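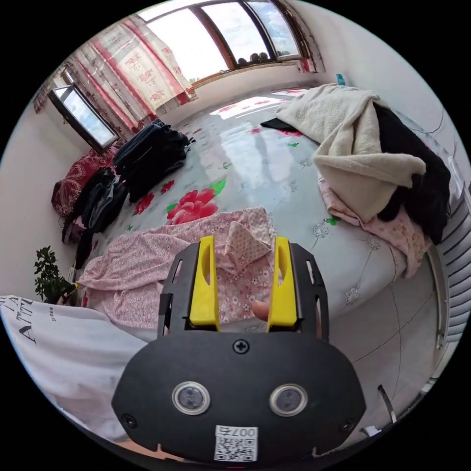

Halina Piątek
Contributing writer, short fiction

Inventory of a Bed

The bed was to be cleared by noon. She had written this on the back of a Drasov Freight docket, underlined it, and placed the docket on the hall table under the keys.

The carrier's terms were specific. One crate, declared contents, no liquids, no soil. The declared value was not to exceed 4,000. The declared weight was to be given in kilograms and would be checked at the Lorkia depot on a floor scale that, according to the terms, was final.

She began with the bedding, as it had the largest volume and the lowest value per litre. The sheet would come off last. It was pale, with a red peony near the middle and smaller flowers scattered out from it, and in the mornings it took the light from the window and threw it at the ceiling. Her mother had bought it for its finish. It did not breathe well in summer. It had been washed at low temperature for 18 years and the red had held.

The pink floral blanket lay bunched at the near side of the bed. She shook it out, found the two corners, and folded it in half and in half again until it was a block the width of her forearm. The procedure was her mother's. Fold toward the body. Press the air out with the flat of the hand. Do not roll, as rolled bedding shifts in transit.

The radiator ticked. The building's heating was regulated from the Fosenance plant across the river, and it was shut off in June regardless of conditions. Until then it ran, regardless of conditions. She opened the window a few centimetres and set the catch.

She moved to the clothing. The dark pile on the left was her father's. The black jacket was on top, near the head of the bed, where she had spread it the night before to look at the lining. The lining was sound. The left cuff had been let down once and taken up again. In the inside pocket was a receipt from a hardware store for 7 metres of cord, and the ink had faded to the point where only the quantity could be read. She put the receipt back in the pocket and buttoned the pocket closed.

The jacket had no resale value. She wrote "jacket, men's, one" on the declaration and left the value column blank. Then she read the terms again. A blank value column was grounds for refusal. She wrote 1.

The grey garments went into the donation bag. She held one of them back, then put it in with the rest, then tied the bag.

On the right was the heap she had been avoiding. The cream fleece came up easily. There was a black garment under it that she had taken for her own and was not. She held it by the shoulders. It was her mother's size and her mother's colour, and it smelled of the cupboard. She checked the seams, which was what one did with a garment of uncertain age, and found them in good order. It went into the crate, flat, with the fleece over it.

The plant was a separate matter. It sat at the edge of the bed where she had put it down to free both hands. Soil was prohibited. Bare-root specimens were permitted with a certificate, and the certificate took 600 hours to issue, counted in business hours. She had done the conversion twice. She wiped one leaf with her thumb and the dust came away in a clean stripe, so she wiped the others.

At half past eleven she stripped the sheet. It slid off the mattress with very little resistance. She folded it so that the peony finished on the outside, which was incorrect, as the printed face should be protected, and she did not refold it.

The crate closed on the second attempt. She weighed it by standing on the bathroom scale with it in her arms and subtracting herself. She entered the figure. She signed in the two places marked and initialled the correction.

The mattress was grey with a blue stripe. She had not seen it before without a cover. There were two shallow depressions in it, one on the window side and one on the wall side, and a ridge between them. She sat on the ridge with the plant in her lap and waited for the buzzer.

When it went, she carried the crate down first. The driver asked if there was anything else. She told him there was one more item, which would be travelling with her, and went back up the stairs to get it.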